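4 min read
Print this article | E-mail this article
Search this journal Enter keyword Go

4.2 Beds as folding surfaces

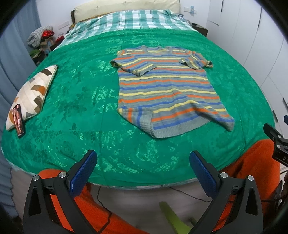 Figure 3. Knit shirt laid flat on a made bed before folding, neckline toward the headboard.

Berenice Espinoza and Leonie Baumgartner
Household Work Group, Lanonen

Most of the folding in the Tefera homes was done on a bed. Of the 2,439 garments in the laundry record, the larger share were spread on a bedspread first, and tables came a distant second. People told us the bed was the only flat surface wide enough for a shirt with its sleeves out.

The shirt in Figure 3 shows two points that matter for coding. One sleeve is folded slightly inward over the body while the other extends outward, and the ribbed hem is a little rumpled, with one lower corner flaring more than the other. We coded such garments as "spread, not squared." Knits fell into this group more often than woven shirts.

The bed was seldom cleared first. A patchwork cushion and a smartphone share the bedspread with the shirt in Figure 3, and we recorded items like these as "left in place" if they did not touch the garment. In the 89 interviews, few people mentioned moving them. Shiny or embossed bedspreads were coded separately from plain cotton, as several people in Simia said that knits slid on them. Section 4.3 takes up the folds themselves.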